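Spray Bottles, Squeeze Bottles and Baby Bottles: How Do They Work?

Go and find a bin or a box where your family throws odds and ends. I bet there's a bottle in it! Bottles are everywhere, and most of us use them without wondering what's going on inside. But a bottle is a clever thing, and the cleverest bit is nearly always at the top.

Let's start with the one that's the most fun to use.

The spray bottle

Pull the trigger and out comes a cloud of tiny drops. How does it do that?

Inside the head of a spray bottle is a little pump. A pump is a machine that moves a liquid from one place to another. When you squeeze the trigger, you push a small rod called a piston into a small tube called a cylinder. There's liquid waiting in that tube, and now it's getting squashed. It has to go somewhere, so it shoots out through the nozzle at the front.

The hole in the nozzle is teeny. Liquid rushing through a hole that small breaks up into drops, and that's your mist. On many spray bottles you can twist the nozzle and get one long squirt instead (perfect for watering a plant on a high shelf, or for annoying your brother).

Now let go of the trigger. A spring pushes it back out, and the space inside the cylinder gets bigger again. Liquid from the bottle is pushed up a long straw to fill it — and you're ready for another go!

But wait. Why doesn't the liquid just slide back down the straw when you squeeze? Because of valves. A valve is like a door that only opens one way. Many spray bottles have one below the pump, letting liquid come up, and another one past it, letting liquid go out. When one door is open, the other is shut.
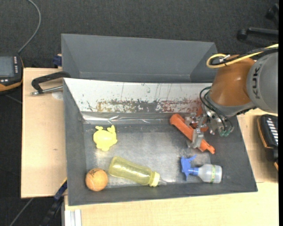 Hauwa Uzor, who is nine and lives in Putbridge, wrote to ask why her spray bottle stops working when she tips it on its side. Great question, Hauwa! Think about the straw. It reaches down to the bottom of the bottle, where the liquid sits when the bottle is standing up. Tip the bottle over and the liquid moves to the lowest side. If the end of the straw is left poking into air, the pump sucks up air and you get a sad little puff.

The baby bottle

A baby bottle has no pump and no trigger. The baby is the pump!

The soft part at the tip is called a teat, or a nipple. It's held on by a collar that screws onto the neck of the bottle. There's a small hole in the tip, and when a baby sucks, milk flows through it. Teats come with different sized holes, and very young babies usually get the slow kind.

As milk goes out, air has to come in and take its place. If it couldn't, the teat would start to squash flat. Lots of baby bottles have a tiny air vent to fix this. You may have seen a stream of bubbles going up through the milk while a baby is drinking. That's the air getting in!

Try it yourself

You'll need an empty spray bottle that has only ever had water in it, a measuring cup and a sink. Please don't use one that held a cleaning spray, even if it's been rinsed.

Pour 100 milliliters of water into the bottle and screw the head on tight. Point it into the sink and count how many squeezes it takes before you get nothing but air. Write the number down. Do this 3 times and see if your numbers match.

Our reader Efraín Chambi tried it in March and needed more than 100 squeezes every time. His hand got very tired! Yours may need a lot fewer, as some pumps are bigger than others.

Then try it again with the nozzle twisted to a different setting. Does the number change? Make a guess before you start, and ask a grown-up to help you mop up the floor.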